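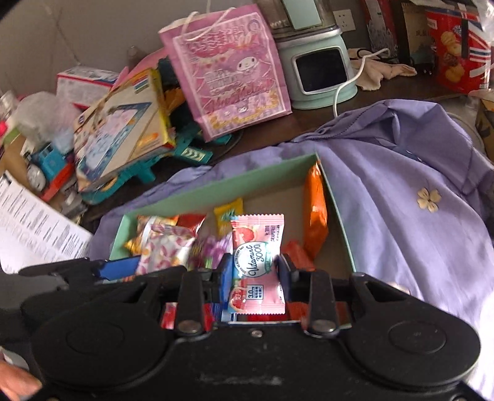

Snack Box Picking, README

Hi! I'm the one who keeps this folder tidy for the Rurkemum robotics club at Skindmont, so if something in it is confusing, that's on me. This is our student project for the year and the data that goes with it. Last updated 12/24/18.

What's in it

4,000 short clips of small wrapped things being picked up and put down with a two-fingered hand-held gripper. Candy packets mostly, because they're cheap and shiny and a pain to grab. The vitamin C grapefruit candy is in a lot of clips (it's small and pink and has those zigzag edges, so it's easy to find again when you're scrubbing through). Each clip has a folder of frames, a text file with the finger opening for every frame, and one line saying what was picked.

Folders

clips/ is the main set
practice/ has 60 clips from when we were still learning, please don't train on these
labels/ is one text file per clip, same number as the clip
scripts/ has the Wunley tools, which load everything and draw the finger opening over the frames

How we recorded

At home, on real tables, with whatever was already on them. We voted on this back in June and I'm so glad we did! Our first try used a bare white desk and the model fell apart the second it saw a tablecloth. So expect toys, gift bags, kitchen stuff, crinkly plastic, the works. Hands show up too.

Labels

We name things by the color and kind of wrapper ("pink packet", "orange packet") and skip brand names, even when you can read them. If two of us disagreed, the label says "unsure". Leave those in, they're useful for testing.

Known problems

Shiny wrappers blow out under lamps. The 5 clips tagged "peñalver" use the old finger pads from the Peñalver kit, and their opening values are on a different scale, sorry. I keep meaning to write a converter. Frame times drift a little in anything longer than 60 seconds.

Using it

Class projects, science fair, your own club, go for it. Just keep this README with the files. If you find a wrong label, write the clip number in fixes.txt and I'll get to it after finals (probably with a bag of candy next to me).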